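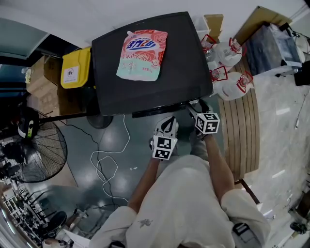 Notebook - Handheld Gripper Station, Table Cell
Index | Cells | Maintenance Log | Spares | Contacts

September, entry opened 9:40 a.m.
Recorded by Kirsty Ackroyd. Reviewed by Ásdís Gunnlaugsson.

Purpose: scheduled service of the paired handheld grippers and a check of marker tracking over the black tabletop.

The right unit had been reported for intermittent loss of pose. Its marker cube was removed, the seat was cleaned, and the cube was refitted with new screws. Play at the cube is no longer perceptible by hand. The left unit required cleaning only. Finger pads on both units were wiped and inspected for tears; none were found.

Tracking was then checked with soft packages, in accordance with the Prastadau procedure. Operators are to keep both cubes facing up on approach, as a wrist turned too far inward hides the marker from the other unit.
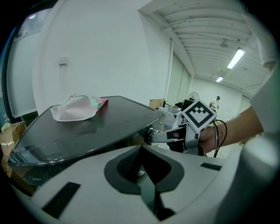

Pose was held for 184 seconds with the right unit at the front corner of the table, where the earlier dropouts were logged. Three further passes were made along the near edge. One short dropout occurred on the second pass and was not repeated. Cause not established.

Reflections from the ceiling lights on the tabletop remain a concern. A matte cover has been requested from Motaung - no delivery date has been given.

Cable strain relief on the right unit is worn and should be replaced before the next long session. Part is held in Spares, drawer 3. Allow 30 minutes, including recalibration.

Open: matte cover, strain relief, repeat of second pass.

Clirncombe Workshop Notebook | Contact: cell maintenance desk | © Sivosico | Back to top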